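Hand Demonstrations at Nerkano: Frequently Asked Questions

This page answers what new demonstrators usually ask before their first shift. If your question isn't covered, write to Heikki Karppinen, who runs the demonstration floor.

What does a demonstrator do?

You do ordinary household tasks while holding a gripper in each hand. The grippers record how you move, and the recordings are used to train the Skakus arm to do the same task on its own. You don't need to know how to program, and you won't be asked to.

How is this different from remote control?

With remote control you sit at the Jandport station and drive the arm while watching a screen. It's slower and takes longer to learn, but the robot itself does the moving, so we get its real joint positions. With hand-held grippers there is no robot in the loop. Most people start on the grippers and move to the station later, if they want to.

What do I wear?

A head-mounted camera on a strap, adjusted so it sits level and doesn't slide when you lean forward. Short sleeves are fine. Please take off bracelets and loose watches. 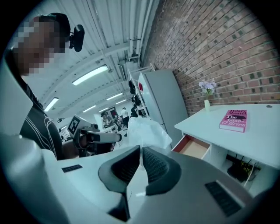 Tasks are short. A typical one is opening a drawer, putting one object in it and closing it again. You repeat it with small changes: the drawer starts half open, or the object is turned the other way. A task set has 40 repeats, and most people take a break somewhere in the middle.

Why are there black-and-white square patterns on things?

They are position markers. The cameras use them to work out where each gripper is in the room. Don't cover them with your hand or sleeve, and don't peel them off, even if one looks crooked. Report it and we'll recalibrate.

How fast should I move?

At the speed you'd use at home if you weren't in a hurry. Very slow recordings are as hard to use as rushed ones. Close the fingers fully before you lift, and open them fully before you pull away.

What if I drop something?

Keep going. Pick it up with the gripper and finish the task. We keep a good share of these recordings – the arm has to learn to recover too. Only stop if something breaks or spills.

Can I use my fingers for the hard parts?

No. If the gripper can't do it, the robot can't either. Mark the attempt as failed and start the next one.

Do I have to put everything back in the same place?

Only if the task card says so. For most sets we want the objects moved a little between repeats. Furniture stays where it is until the set is finished.

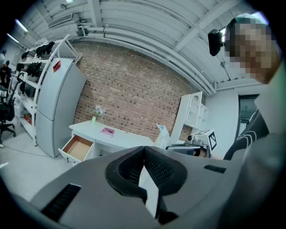 How many recordings do you need for one task?

It depends on the task. The drawer set, which we ran in August, ended up with 1,473 usable recordings from 11 demonstrators. Wiping a desk took more than 116 before the arm did anything sensible, and we are still adding to it.

Are faces kept in the recordings?

No. Faces are blurred before anyone outside the floor team sees the files. The Ferreira office holds the consent forms, and you can ask for your recordings to be removed.

My wrists get tired. Is that normal?

The grippers are heavier than they look after an hour. Rest them on a flat surface between repeats, finger pads up, and tell the shift lead if it starts to hurt. You can switch to the remote station or stop for the day.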